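Imprimer | Envoyer par e-mail

Ce site utilise des cookies de mesure d'audience. En poursuivant votre navigation, vous en acceptez le dépôt. Paramétrer | Accepter

Pranico – aménagement du poste de montage
Rapport d'avancement intermédiaire à l'attention de la fondation Giner
Période couverte : de mars à juin

1. Objet

Le présent rapport rend compte de l'état du lot 2 de Pranico, consacré à l'aménagement du poste de montage de l'atelier d'Enby. Le lot 1 (étude d'implantation) a été clos au rapport précédent et n'est repris que pour les points restés ouverts. Le lot 3, relatif à la documentation du poste, n'a pas commencé.

Le lot 2 comprend trois éléments : le plan de travail, la superstructure avec sa tige de suspension, et le support de rangement de l'outillage à main.

2. Plan de travail et superstructure

Le plan de travail est en place. La mise à niveau a demandé deux passages, le premier réglage ayant dérivé après le serrage des pieds arrière. Le second a tenu. Le choix d'une surface claire et mate, discuté au lot 1, est confirmé : le contraste avec les pièces de couleur est suffisant pour repérer un élément posé sans éclairage d'appoint. La variante blanche est abandonnée.

Le panneau supérieur a été livré par Wyss conformément au plan, à l'exception d'un perçage décalé côté gauche. Le perçage a été repris sur place et la réserve correspondante levée.

La tige de suspension descend du panneau et porte à son extrémité inférieure la pièce de couplage, de teinte bleue. Le code couleur est celui de la note technique du lot 1 : blanc pour la structure, bleu pour ce que l'on est amené à saisir ou à remplacer. Il s'applique aux commandes à venir.

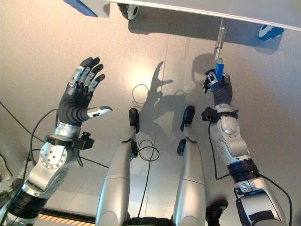 Fig. 1 – Tige métallique et pièce bleue, sous le panneau blanc de la superstructure.

Les essais de préhension ont porté sur la pièce bleue tenue dans sa position de service, tige verticale. La série prévue de 200 cycles a été menée à son terme. Aucun desserrage n'a été relevé au contrôle final. Un léger jeu angulaire est apparu en cours de série ; il reste dans la tolérance admise, mais il sera mesuré à nouveau après la prochaine campagne. Si la valeur augmente, une rondelle sera ajoutée à la liaison haute.

La longueur libre de la tige fait l'objet d'une demande de modification. La cote actuelle convient au travail debout. Pour le travail assis, elle impose de lever le bras plus haut que prévu à l'étude. Deux solutions sont comparées : une tige plus longue, ou un abaissement du panneau. La première est moins coûteuse ; la seconde évite d'augmenter le balancement. La décision est attendue avant la fin du lot.

3. Support de rangement de la clé à cliquet

L'outillage à main était jusqu'ici posé à plat sur le plan, ce qui réduisait la zone utile et allongeait la recherche. Le lot 2 prévoit de donner à chaque outil fréquent un emplacement fixe et surélevé. La clé à cliquet, outil le plus sollicité de la gamme, a été traitée en premier.

Le support retenu est blanc. Il associe un montant droit et un bras courbe qui revient en crochet à son sommet. La clé se pose à l'horizontale en partie haute, tête au-dessus du montant, manche le long de la courbe. La prise se fait par le dessus.

Trois points ont été examinés :
– dégagement : l'espace au-dessus de la tête permet d'approcher les doigts sans toucher le support ;
– repérage : le manche de la clé est blanc lui aussi et se distingue mal du bras. La bague moletée, noire, reste le meilleur repère. Un marquage du manche est à l'étude ;
– stabilité : la clé n'est retenue que par son poids. Un choc latéral sur le montant peut la déplacer. Une butée basse côté tête est en cours de dessin.

Le support d'origine proposé par Wyss, à deux crochets symétriques, a été écarté. Il obligeait à présenter la clé par l'avant et occupait une largeur double.

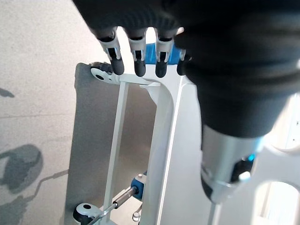 4. Situation budgétaire

Le montant alloué au lot 2 est de 2 466 euros. Les dépenses engagées à ce jour concernent le plan, le panneau, la tige et le premier support. Le solde disponible s'élève à 837 euros. Il couvre la butée, le marquage et le remplacement de la tige si cette solution est retenue. L'abaissement du panneau nécessiterait en revanche un virement depuis le lot 3 – aucune demande n'est formulée à ce stade.

5. Écarts et points ouverts

La livraison du panneau a décalé le début des essais. Le retard a été partiellement résorbé en menant de front les essais de la tige et le dessin du support. Restent ouverts :
– choix entre tige longue et panneau abaissé ;
– nouvelle mesure du jeu angulaire ;
– butée du support et marquage de la clé ;
– emplacement des autres outils à main, à fixer une fois le premier support validé.

6. Suite

La prochaine campagne reprendra le protocole sur la tige, puis l'étendra au retrait et à la remise en place de la clé. Les cotes définitives du support seront transmises à Giner avec le rapport de clôture du lot.

Commentaires (3)

atelier_sud – Même problème de jeu chez nous avec une suspension rigide. La rondelle a suffi, à condition de la changer à chaque démontage.

M. – La note technique du lot 1 est-elle consultable ? Le lien de la page précédente ne répond plus.

visserie42 – Pour le marquage, une bande colorée à mi-manche tient mieux que la peinture. Éviter le noir, déjà pris par la bague.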